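Reading the news from far away

2019-01-28

I left Trestgate when I was 17 and I still read its news every morning before the news of the country where I live. My wife says it is a bad habit. Perhaps she is right, but I don't know how to stop being from a place.

This week the news was about the consulate. For those who don't follow it: our country will close its consulate in Rokudum, the only one in the whole northern region, and from June all of us must travel to the capital for every paper. A new passport, the registration of a baby, a signature for selling your late father's flat. From my door to the embassy it is 614 kilometres. I have checked it twice, as I did not want to exaggerate.

The ministry gave its explanation in a short statement of two paragraphs. The building is old, the rent is high, and most services "will be available in digital form". I read this sentence many times. My neighbour Mrs Khurana is older than both my parents and has never owned a computer. She keeps her documents in a biscuit tin and she goes to the consulate by tram, in her good coat. What is the digital form for her?

I wrote to Savita Saxena, who worked at the visa desk there for many years and now helps people with their forms from her kitchen. She answered me the same evening. She told me that the staff were informed 48 hours before the newspapers, and that the local employees still have no letter about their contracts. She was polite about it, more polite than I would be. In her opinion the closing has little to do with rent. The two governments have been quarrelling over fishing rights since last summer, each of them has sent home diplomats of the other, and a small consulate is an easy thing to give up when you want to look angry.
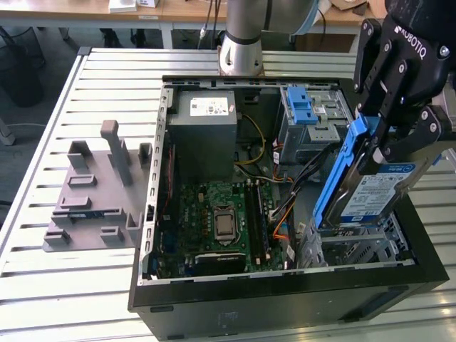

An open computer tower with its yellow wires.

I don't know if Savita is right. I am not a diplomat, and the papers of both countries write only what pleases their own readers. In Trestgate they say the other side made our work impossible. The Dumumine, which is the only paper I buy printed, says that our side never asked for a meeting. Both can be true at once, I suppose.

What I do know is that I learned to vote in that building. I stood in the corridor with a lot of people I had never met — students, nurses, a man with two sleeping children — and we all spoke too loudly, the way we do at home. At the next election there will be no corridor. The ministry says it is "studying" a postal vote.

There is a letter to the ministry which you can sign at the Khurana bakery, next to the till, until the end of the month. I signed it on my way to work. If you have had a reply from the embassy about appointments for the summer, please write to me in the comments, because I have called them several times and I have heard only the music.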